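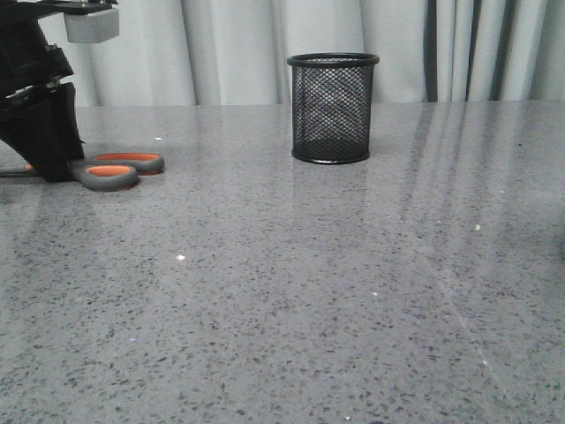 Scissors with the gray and orange handles

Cutting adhesive felt without gumming up the blades
Posted Monday, July 15, 2019 in Sewing and Household

I'm making felt pads for the chair feet in our parish hall, 300 of them, from sticky-backed felt sheets. After 18 or so cuts my scissors are so tacky they won't close all the way. I've tried dish soap and hot water, which does almost nothing. Nail polish remover works, but I'm worried about what it does to the handles, and I don't want to stop every few minutes. Is there something I can put on the blades first? The felt is the Sodeck kind, 4 mm thick, if that matters.

Ona Dambrauskienė

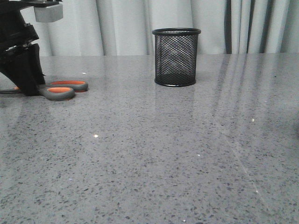
Scissors on the countertop, orange inside the handle loops

hemline_pat
Cooking oil. Put a drop on a paper towel, wipe both blades inside and out, then wipe again with a dry piece of the towel. You want hardly any left or it will soak into the felt and the pad won't stick to the chair. I redo it whenever I feel the blades start to drag. For what's already on there, use the same oil, leave it ten minutes, and scrape with an old plastic card. Finish with rubbing alcohol. Keep the nail polish remover off the handles, it can cloud plastic and make rubber go soft.
Also, cut from the felt side with the paper backing down, and use long cuts. Short snips pick up more glue.

Groltora
just buy the precut ones, they come in bags of 200

tarkgate_upholstery
Precut is fine for round feet, but a lot of hall chairs have square tube legs and the round pads hang over and peel off. If yours are square, cut the sheet into strips with a rotary cutter and a metal ruler, then use the scissors only to cut the strips into squares. The rotary blade gets sticky too, but it's quick to wipe.
I wouldn't use oil myself. I rub a bit of plain candle wax on the blades. Clean the chair feet with alcohol before you stick anything on, and let the pads sit overnight before the chairs get dragged. We did a cafe in February and skipped that part, and half of them were on the floor by the weekend.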